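3. Disclosure of Bank Records by Opposing Counsel

3.1 The problem of the lawyer outside the case

Most court rules on confidential documents are written for persons who are already before the judge. A party who receives bank statements in discovery can be bound by a protective order, and so can the lawyer of that party. The situation is less clear when the lawyer has not yet been admitted to the case and has received the records from another source. In this section we discuss how trial courts treat a request to refuse admission to such a lawyer, and what weight they give to the publication of the records.

We use the term "outside lawyer" for an attorney who is licensed in one state and asks for permission to appear in a court of another state for a single matter. This permission is usually given as a routine. In our collection of 1,561 motions, the opposing side objected to 115. The objection was connected to financial records in 74 of these, and these 74 motions are the basis of the analysis below. The way of coding them was described in Section 2.

3.2 Three types of objection

The first type says that the lawyer obtained the records unlawfully. Here the judge is asked to decide a question of fact at a very early moment, often with only written statements to rely on. Judges do not like this. In many orders they write that the proper place for the complaint is the disciplinary authority of the home state, and they continue to the next point.

The second type says that the publication may influence possible jurors. This objection is stronger in criminal matters than in civil ones, but also in civil matters it is not without effect. The dispute between Iltska and Plidton is a useful case. The lawyer for Iltska placed a list of wire transfers on the website of his firm nine days before his motion was heard. The judge did not refuse him. She gave him a choice: he could remove the list and make no more public statements about the accounts, or he could withdraw his motion. He withdrew, and a local attorney took over the file.
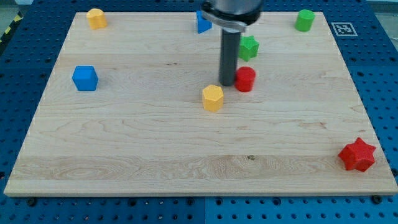

The third type says that the published information was partly wrong. In the Plidton matter, two of the transfers on the list belonged to a different company with a similar name, and this was admitted later by both sides. An error of this kind changes the position of the court in a way which we did not expect when we began to read the files. A correct publication can be defended as a matter of public interest. For an incorrect one this defense is much weaker, and the judge may ask what steps the lawyer took to check the records before he made them public.

3.3 The source of the records

In only four of the 74 motions did the court order the lawyer to name his source. In the other files the question was raised by the opposing side and left open. Mthembu, who studied a smaller group of files for an earlier project, explains this by the limits of the court's power over a person who is not yet admitted. We agree in part. Our reading of the hearing transcripts suggests also a practical reason. The judges wanted to move the main case forward, and a second dispute about the source would have delayed it by several months.

Elmarie Mthembu has pointed out to us, in her comments on a draft of this section, that bank employees are sometimes the source and that they may have their own legal protection. This is correct for certain kinds of reports made to public agencies. It is less certain for records which are handed directly to a private lawyer. The order in Aranda v. Fomora, dated Wednesday, August 5, 2020, mentions the difference in a footnote but does not decide it.

3.4 Effect on the client

It is easy to forget that the person who loses most from a refusal is the client. She has chosen her lawyer, has paid him, and has perhaps told him things she does not want to repeat to another. Several judges refer to this, and one of them, in Aranda, allowed a delay of three weeks so that new counsel could read the file. The opposing side had asked for a decision in July and complained about the delay. The complaint was rejected in one sentence.

We do not find in the orders a common test for balancing the interest of the client against the conduct of the lawyer. Some judges begin with the client and some do not mention her at all. The length of the order is also not a good sign of how carefully the question was considered, as the two longest orders in our group deal mostly with the form of the motion. In Section 4 we turn to the protective orders which were entered after admission was granted.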